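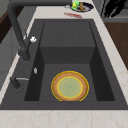 A plate in the sink, in the simulated kitchen.

Last updated: Sun 25 September

Loltico Open Day: your questions

Thank you so much for all the messages since we opened the booking form. A good many of you have asked the same things, so we've gathered the answers on one page and will keep adding to it as more come in. If you've been to one of our open days before, you may want to skip down to the part on getting here, as the entrance has moved.

What is the open day, exactly?

It's an afternoon when we open up the workshop at Loltico and let people see what we do all week. Most of our work at the moment is on household chores, and this year's demonstration is all about the kitchen sink. You'll see the simulated kitchen up on the big screen while one of the team runs a task, talks you through it and (if the group is a chatty one, and we do hope it will be) stops as often as you like for questions. After that you're free to wander about, have a go yourself and help yourself to tea.

Do I need to know anything about robots?

Not a thing! The talks are meant for neighbours, families and anybody who has ever stood at a sink wishing something else would do it. If you do happen to work in the field, come along anyway and tell us at the door, and we'll make sure you get a seat near one of the programmers, who will be delighted to talk about friction until the lights go out.

Will there be a real kitchen?

No, and we'd rather say so now than have you arrive expecting soapy water. The kitchen lives inside the computer. It has worktops, taps, plates and the rest, all drawn by the software, and the robot does its practising in there. We can set out a fresh lot of dishes very quickly, try a task again with the plate somewhere different, and go home without having swept anything up. Our simulator is called Nulivau, and you'll hear that name a lot during the afternoon, so it's handy to have met it beforehand.

What will the robot be doing?

Clearing things out of the sink, mainly. That sounds like a small job, and every year somebody in the front row says so, but it has a surprising amount packed into it. A plate lying flat on the bottom of a basin is awkward to get hold of, particularly when it is near a wall of the basin. A plate that's tilted, with something else on top of it, is awkward in quite another way. We'll show you both sorts and let you guess beforehand which will give more trouble. Please do guess out loud. 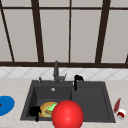 The red ball is the working end of the robot, seen over the left-hand basin.

Why is the end of the robot a red ball? I was expecting a hand.

We had this one from three different people in a single day, so it clearly deserves a proper answer. In these tasks the robot's working end is shown as a plain, glossy red sphere. It is a simple shape and a bright one, and from the back of the room you can follow where it's got to, even when it is hovering in front of the dishes. Younger visitors tend to take to it straight away. We'll spend a few minutes on other sorts of hand in the second talk, including a bit about the fingers our friends at Stiker are working on, so if hands are your main interest, that's the one to book.

What is the green thing on the plate?

We'll leave that with you. Cucumber is well ahead among people who have seen the picture on our leaflet, and there's a card by the door where you can add your own suggestion.

Can I drive the robot myself?

Yes, please do. There are two stations at the back of the room where you can move the ball about with a hand controller and try to reach the plate. You can't break anything, so be as bold as you like. Turns last as long as the queue allows, and we do ask grown-ups to let the children go first, however keen they may be.

How much practice does it take?

It depends very much on the task. For the sink work we're showing this year, the robot has had 2,035 practice runs in Nulivau. Some went beautifully and plenty didn't, and we'll play you a few of each, as the muddled ones are often the best way of seeing what it finds hard. It may well go wrong on the day too. If so, we'll carry on and talk about what happened, which in past years has been many people's favourite part.

How long does it last, and do I have to stay for all of it?

Each talk is 50 minutes with questions, and there are two of them, with a long gap for tea in between. Come to one or both, or only to the hands-on part if sitting still isn't for you. People drift in and out all afternoon and we don't mind in the least.

Is it suitable for children?

It is. We find that those of about school age get the most from it, but smaller ones are welcome too, and there's a corner with paper and pens for drawing a kitchen of their own. Children need to have an adult with them throughout. The talk room does get rather dim when the screen is on, so do sit near the door if you think somebody might want to pop out.

How do I get there?

Come to the Fuchs Building and use the side entrance, next to the bicycle racks. The front doors, where we used to meet you, are closed for building work until January. There is a ramp at the side and a lift just inside. Parking is limited to 18 spaces and they go early, so if you're able to walk or take the bus, we'd be very grateful.

Does it cost anything?

No, it's free, and so is the tea. You do need to book a seat for the talks, simply so that we know how many chairs to put out. The hands-on stations don't need booking.

May I take photographs?

Yes, of the screen and of your own party. Please ask before photographing other visitors, especially children, and leave the flash off during the talks.

I can't come. Will there be another one?

We hope to run a smaller evening in January with the same demonstration, once the front doors are back in use. Join the mailing list and you'll hear as soon as there's a day fixed.

Related pages
Book a seat for the talks
Getting to the Fuchs Building
Nulivau: a short introduction
Working with Stiker on robot fingers
School visits to Loltico
What we learnt from last year's open day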